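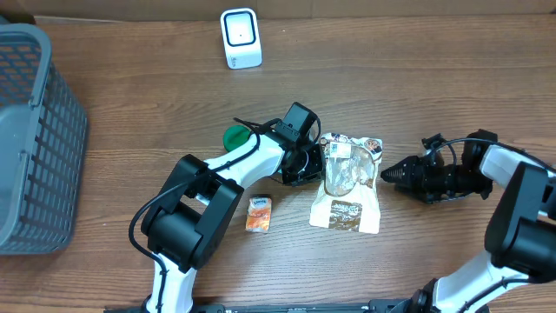 Treloar community kitchen, closing check for Friday. The floor near the sink was mopped and the mat is back in its place. On the wooden table I looked also at the gray plastic basket, because food scraps like to hide in the openings of its walls; the inside appears empty.

Fridge door seal: OK.
Fire blanket: OK, but the hook is loose.
Extinguisher: tag is in date.
Hot water: 80 degrees at the urn, please put back the warning sign.
Back door: sticks, told to Alby Costigan.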